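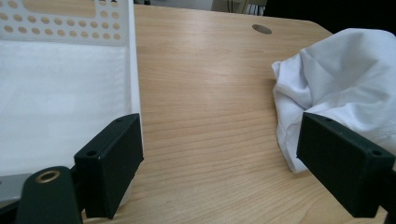
The cloth and the basket on the table, gripper open.

I have now collected demonstrations with a hand-held gripper for long enough to have opinions about it, and a reader asked me to write down the rules we follow. At first I wanted to send only our rule sheet, but the sheet is short and a bit dry, and several lines in it make no sense if you don't know what went wrong before we wrote them. So I will go through the ones that matter most to me. English is my third language, please forgive me if some sentence is heavy.

The task is simple to say. A white cloth is on a table, a white basket is next to it, and the person with the gripper has to put the one into the other. In our project, which we call Urport, one such attempt is an episode. Our target for this task is 1000 episodes and we stand at 696, so I have had a lot of time to look at cloth.

Our first rule is that every episode begins with the fingers fully open. It sounds like nothing. But in our early batches some people started half closed, some started already moving, and when the policy was trained on this it hesitated at the beginning as if it was looking for something. Now we open the gripper, hold still while we breathe in and out once, and then go. If you forget the pause, you stop and start again. We don't try to repair it later by trimming.

The second rule is about the cloth. It must not be folded or laid flat before the episode, and it must not be arranged "nicely". You lift it, you drop it, and you work with what you get. I was bad at this one. I like tidy things, and without noticing it I was always turning the hem toward me, where it is easy to pinch. A colleague at Akbari, where they do similar work with towels, saw the same habit in their own recordings and warned us. Since then we look at the starting position of a whole batch together, side by side, before we accept it. If the cloth looks the same in too many of them, the batch goes back.

White cloth together with a white basket was a long discussion here. One side said it is unkind to the model, because the edge of one can be lost against the other. The other side (I was on it) said that people's homes are full of white cloth and white plastic, and a robot that can only work with a red towel is not of much use to anybody. We kept the white and wrote a rule about the light in its place: even and soft, no lamp pointing at the table, and the blinds in the same position for the whole session. A shiny patch on the tabletop is allowed, but if it is so bright that the grain of the wood is gone, we move the table. 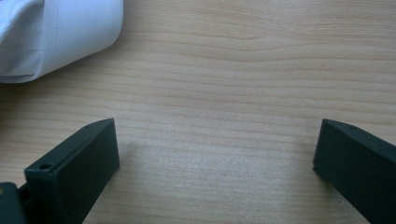 Then there is the rule about the room between the fingers. Before you start, the space there has to be clear, with only tabletop in it. No pen, no tape, no corner of the cloth already waiting. I reject more episodes for this than for any other reason. In one week of July last year it was 233, and most of them were mine, from a day when I was tired and wanted to finish early.

The fingers themselves also have their line on the sheet. We check the screws at the start of each session and again after lunch. A loose finger turns by a very small angle, you don't feel it in the hand, but the recordings from before and after do not agree any more. We also write down when a finger is changed for a new one, even when it is the same model from the same file. A little wear on the edges is fine for us. A crack is not.

About failed attempts we changed our mind. The old sheet, which we took over from Esier almost word for word, said to delete every failure. Now we keep a failure if the person recovers inside the same episode, for example the cloth slips and is picked up again without help from the other hand. We mark it with its own label. If the other hand comes in, even for one second, the episode is out.

Please also write down the background. We do not clean away the cables and boxes behind the table, and I think it would be wrong to do it, but a short note on what stands there has saved us two times when something was moved between sessions and the results became strange.

The full sheet has 11 rules now. I left out the ones about file names and battery charging, they depend too much on your equipment. The group at Brastar keeps a longer version with a separate part for kitchen objects, and I am still trying to convince them to drop the rule about gloves, which I find too strict for cloth. If your team does the opening pause in a different way, I would like to read about it in the comments.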